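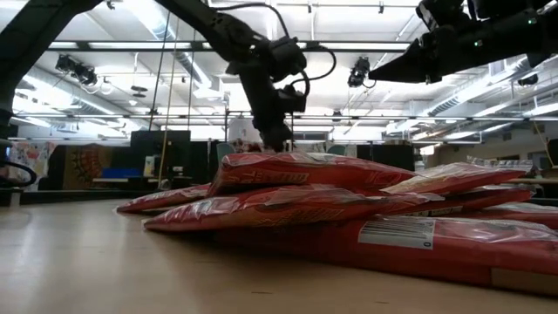 A gripper is the hand of a robot arm. Most of the arm's job is to get the gripper to the right place. After that, the gripper has to do what your fingers do without you even thinking about it, and some things are much harder to hold than others. A wooden block is easy. A pile of shiny red bags in crinkly plastic is hard, as the top bag bends and slides when the gripper pushes down on it.

Selina Zaugg and Corina Reisinger test grippers at Niltent. They use snack packets for a lot of their tests. A packet is light and it changes shape when you squeeze it. Squeeze too softly and it slips out. Squeeze too hard and you get crumbs. 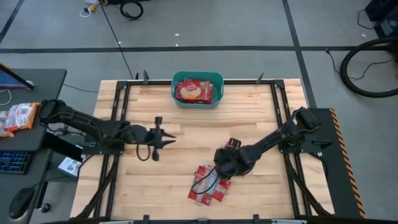 To compare two grippers fairly, you have to keep everything else the same. Selina uses the same table, the same packets and the same basket every time. She only changes the fingers. One set is called Riedl and the other is called Flandum. Riedl fingers are stiff. Flandum fingers have a bit of give, like the rubber on the end of a pencil.

Each set gets 1,000 tries. A try counts as a good one if the packet ends up in the basket with no holes in it.
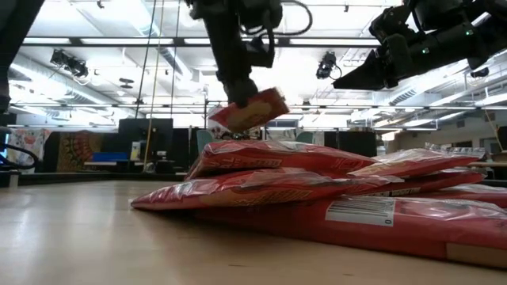
Shiny wrapping causes trouble for cameras too. Light bounces off the plastic and makes white patches, and the computer can mistake a white patch for the edge of a packet. Corina's part of the work is teaching the computer to tell the difference. She started in January and has sorted 2,746 pictures so far.

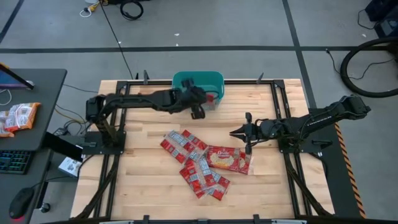 Two arms can share a job if they stay out of each other's way. The computer keeps track of both of them all the time. One gripper can be over at the teal bin while the other is near the pile with its two pointed fingers open and nothing in them. If they get too close, one has to stop and wait.

**Try it yourself**

Put 5 snack packets in a pile. Pick them up using only your thumb and one finger, then try again wearing oven mitts. Which packets were hardest to hold?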